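Comparing Fingers on Two Arms: A Talk with an Integrator

Published 22 December 2019

For this issue we wanted to speak with a person who spends the working day with small robot arms and who has no arm of his own to sell. The engineer we met works for Laaksonen, a company that sets up test cells for other firms. He asked us to leave his name out of the article, because the customer has not yet decided what to buy, and we agreed. We talked for one long afternoon, with two breaks for coffee.

Since September he has been comparing two sets of gripper fingers for the same pair of arms. The first set is called Vutdale and has long, tapered fingers with a hard face. The second set, Salano, is shorter and has a soft pad glued on the inside. The customer wants to handle light plastic household goods, so the test objects are simple things from a kitchen drawer.

"People expect that we test with steel blocks and a scale," he said. "We did this also, in the first week. It gave us nice curves and it did not help us to choose. A steel block does not bend when you hold it, and it does not slide out of another block."

The work was divided into four tasks: lift one cup by its handle, hold it in the air, put it inside another cup, and take the cups apart again. Each set of fingers had to do 200 trials of every task. He told us that the lifting was nearly the same for both sets. The differences began with the nesting.

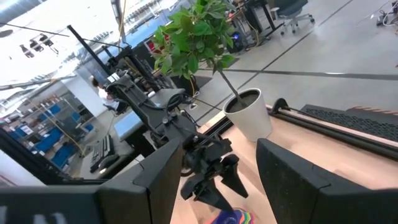
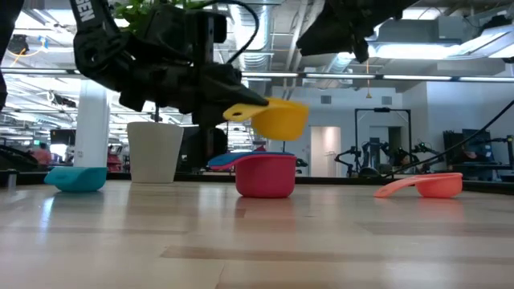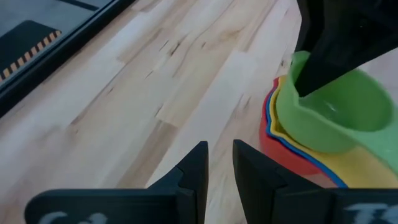 The nesting task is where he has the strongest opinion. In his view a catalog is of little help for it, since a catalog gives the closing force and the stroke and says nothing about the shape of the tip. "When you work with a stack, the tip must go into a narrow place," he explained. In the view looking down on the four stacked scoops, one squared fingertip is inside the mouth of the green one and a narrower finger is on the other side of its wall. He likes this approach and calls it the wall grip. A handle is easier to find, he said, but a handle is long, and a small turning error at the handle becomes a big error at the bowl. With the wall grip the error stays small. The price is that the finger needs free room inside the bowl, and in the smallest scoop there is almost none.

We asked which set was better at it. He did not want to give one answer.

"The soft pad forgives more. If I come two millimeters wrong, the pad takes it and the cup stays straight. But the pad is thick. With the hard finger I can enter between two rims, and with the pad I push the second cup away. So for building the stack I prefer Salano, and for taking it apart I prefer Vutdale. The customer did not like to hear this."

Of the 200 trials in which a stack had to be taken apart, the soft fingers lost so many that he stopped the series for a day and checked the calibration. The calibration was good. He then repeated a part of the series with a slower approach, and the result was better, but the cycle became too long for the customer's line.

The conversation moved to cameras. His cell uses a fixed camera and also small cameras at the wrists, and he had a lot to say about the balance between them. The fixed camera is calm and easy to calibrate. It sees the whole table, and it also sees the arm standing in front of the cup at the moment when you most want to see the cup. The wrist camera has the opposite problem. It is close to the work, but the fingers take a big part of its picture, and when the wrist turns, the background turns also.

"In the beginning I wanted to use only one kind, to keep the system simple," he said. "I tried for two weeks with the fixed camera alone. For picking up a single cup it is enough. For a stack I would not do it again. The rims are thin, and from the side one rim covers the other."

Color was another surprise for him. The cups have strong colors, and this makes the first results look very good. He warned that such results should not be taken to the factory without care. The customer's real goods are mostly white or clear. For this reason he bought a second batch of cups, all of one color, and he plans to run the same tasks with them.

About the controller he was shorter. The cell runs on a unit from Todow, which he knows from an earlier project. It sends commands to both arms from one clock, and for work with two hands he finds this more important than speed. His complaint is the log. After 256 files the unit starts to write over the oldest one, and the warning is only on page 230 of the manual. He lost one full morning of trials in this way, and now he copies the files at lunch and again before he goes home.

We also asked about cables, because readers write to us about them often. He laughed and said that he could fill the whole interview with this. An arm which holds a cup at a handle will rotate its wrist more than you plan, and the cable has to follow. He leaves a generous loop above the wrist and checks by hand, with the power off, that it can reach every end position. If the loop is too short, it pulls a little at the last joint, and then you see an error in position and you blame the fingers. He has done so himself, he admitted.

What would he recommend to a small shop which wants to start such a comparison? First, to write down the failed trials in words and not only as a number. His own notebook has 685 lines, and he reads it more often than the tables. A line such as "second cup moved with the first" tells him which part to change. Second, to change the fingers early, in the first days, even if the first set works well. The mounting plate, the tool length and the camera settings all have to be changed with them, and it is better to find out how long this takes before the customer is standing beside you.

The report for the customer is to be finished after the holidays. He has asked the workshop for a third pair, hard fingers with a thin pad only on the last part of the tip, and he hopes to mount them in the first week of the new year. The drawings are ready, but the glue for the pad has not arrived.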